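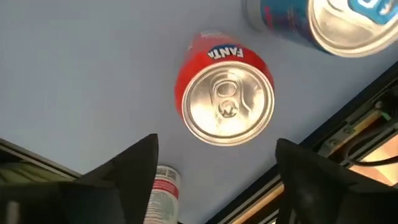
Keeping soda cans in order at home

Last updated: 2023-09-19

Filed under: Kitchen > Drinks and Pantry

In our apartment in Brudham the drinks were for many years in the same carton in which they came from the store. The carton became soft, the cans rolled behind the potatoes, and in summer we found cans from the summer before. Now I do it in another way, and I write it down for people who have also a small kitchen.

Before the cans go to the shelf, wipe the lids. A can travels on trucks and stands in storerooms, and the lid collects dust in the groove along the rim. I use a cloth with warm water and one drop of dish soap, then a second cloth with clean water, then a dry one. Go with the fingertip under the ring of the tab, but gently, so that you do not lift it. For drying I like a thin cotton towel more than paper, which leaves small pieces in the groove.

Look at each can while you have it in the hand. A small dent in the side is usually no problem. If the dent is on the rim or on the seam, or if the lid is swollen up like a small hill, I do not keep this can. A sticky can has maybe a very small leak, and then its neighbors must be washed too.

Different drinks should not be mixed in one row. We have Fanta, some cola and plain sparkling water, and each kind has its own row from the back of the shelf to the front. New cans go in the back. It takes longer when you come home with heavy bags, I know, but the old ones are then always the first you take. The date is mostly printed on the bottom, in very small letters, so I write the month with a marker on a piece of tape and put it on the lid. The cans from April are now almost finished.

If you lay the cans on their side, you need something that stops them in front. I bought a wire rack from Grestora, 427 mm long, and it was too long for our cabinet by the width of a finger. Measure the inside of the cabinet with the door closed, not only the shelf. A strip of wood, 50 mm high, does the same work and costs almost nothing. My neighbor in Plimstead uses a shoe box with one short side cut off, and this is also good.

Do not store cans beside the oven or in the car in hot weather. Also do not put them in the freezer "only for ten minutes", because you will forget them. For quick cooling, put the cans in a bowl with cold water, ice and a spoon of salt, and turn them sometimes. Rinse the salt off before you open.

Empty cans I rinse at once, turn upside down in the sink, and only then they go to the recycling bag.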